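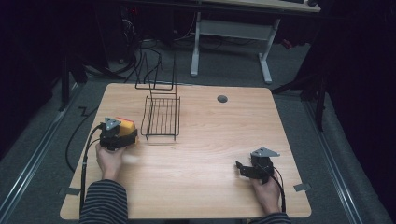

Residents of the Pikport estate told Thursday's meeting that the new dish sponge and food scrap rules left them guessing about what belongs in which bin, and asked for a plain list before the service starts in April. The operator, Nalent, said a printed sheet would go to all 472 households on the collection route.

Under the revised schedule, the green-lid bin takes food scraps, garden clippings and uncoated paper towel. Synthetic sponges, scourers and cloths go in general waste. Cellulose sponges are also excluded for now, as many are sold with a bonded scouring layer that does not break down at the processing site.

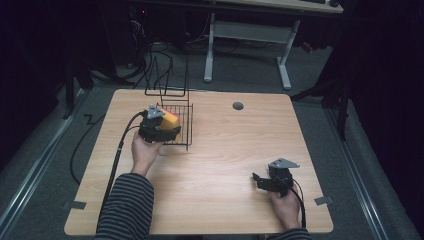

Collection will move from weekly to fortnightly for general waste. The green-lid bin will be emptied every Thursday from 6 am. Bins must be at the kerb the night before, wheels facing the house, with a gap of half a metre between them. Lids must close fully. Overfilled bins will be tagged and left.

Nalent will process the material at its Godus plant, which is licensed for 1000 tonnes a year. Loads are screened on arrival and rejected if contamination exceeds the limit set in the contract. A rejected load goes to landfill at the full gate fee, and the cost is charged back to the estate. 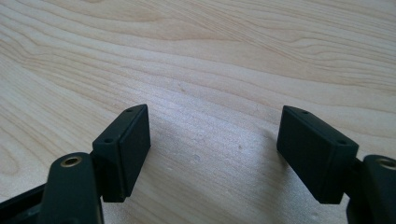
A trial on 16 streets last winter found that most contamination was kitchen waste in ordinary plastic bags. Sponges and dishcloths were the next largest group by weight, ahead of coffee pods and fruit stickers. Caddy liners supplied with the new service are certified compostable and coloured green so that sorting staff can identify them on the belt.

Each household will receive one seven-litre caddy and a roll of liners. Replacement rolls can be picked up at the Pikport office during business hours. Units with shared bins will be assessed separately.
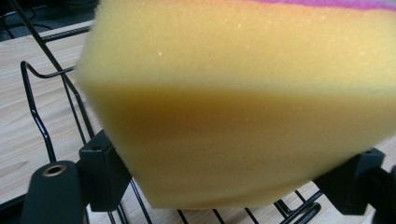 Can a worn-out sponge go in the green-lid bin if the scouring layer is cut off? Both pieces go in general waste, whatever the sponge is made of.

Requests for a second caddy close at 5 pm on the last working day of April. The limit is 2 per household.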